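Jokdale Drinks Table - gallery

Posted 6/6/20 by Urho Peltonen

Gallery | Stock list | Notes | Contact

Right, quick one. Gallery for the bottled drinks shelf, as promised to everybody who asked at the Cenent hall and then asked again by email. Only the bottled teas and fruit drinks so far. Cans and cartons get their own page later in June, when I've got the boxes down from the loft.

For anyone new: I keep a swap shelf in Jokdale. Bottled soft drinks, mostly from abroad, some bought in town, some handed over by people coming back off their holidays. You bring one, you take one. No alcohol, no energy drinks, nothing out of date. The full list runs to 187 entries and is on the Stock list page. Please read it before writing to me, it is in alphabetical order and everything.

Pictures can be clicked for the larger size. Well, the first one can. Second one I still need to fix.

1. Pink label, amber drink
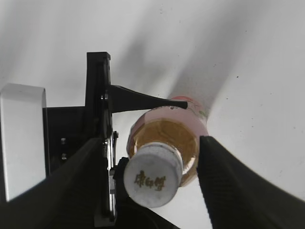 Fruit teas go faster than anything else on the shelf, and I can never keep enough in. People who say they don't like cold tea try one and come back for another. Sweet, mostly, some of them very sweet, so put them in the fridge overnight and don't bother with ice. For those building a set by maker, the name is on the cap, 康師傅, small gold-brown characters, so you can sort these by the lids without pulling every bottle out of the crate. Wu does exactly that with his and has the crates labelled on the side as well. Mine are not labelled on the side. One day.

Storage, as I get asked. Cool cupboard, out of the sun, lids up. Not the windowsill, however nice the colours look with the light coming through. Sun fades the labels and does the taste no good either. My cupboard is under the stairs and holds 67 bottles if I'm careful and fewer if I'm in a rush, so usually fewer.

Keep the lids if you collect lids. Rinse them, dry them on a tea towel, don't stack them damp. I had a whole tin go musty last winter and had to throw the lot, still cross about it.

2. Same shelf, again

Now, label people. There are a few of you and you write long emails. Swaps on labels only are fine by me, so long as you've drunk the drink first and don't leave me with a naked bottle that could be anything.
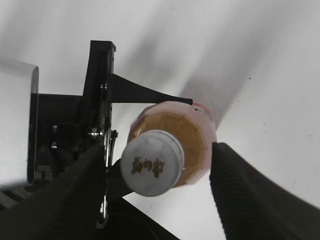 And please don't post full bottles. I know the Janduser lot do it and swear by their bubble wrap, but I've had one parcel arrive as a sticky carboard puddle and the postman was not pleased with me. Bring them by hand or wait for the next table. Empties and labels can go in the post, flattened, in an ordinary envelope.

Next table is at Cenent, usual room, doors when I get there with the key. 40 pence for a squash and a biscuit. Parking round the back, not across the neighbours gate.

Still looking for: pear, plum, anything with chrysanthemum, and the small 300 ml sizes of whatever you've got. Have too much of: lemon. Please no more lemon.

Mistakes in the list are mine, send them over and I'll correct them when I next sit down. Flavour names especially, I'm going by what people told me when they handed the bottle over, and two of you told me different things.

More pictures once I've found the charger.

Urho

Back to top | Stock list | Older galleries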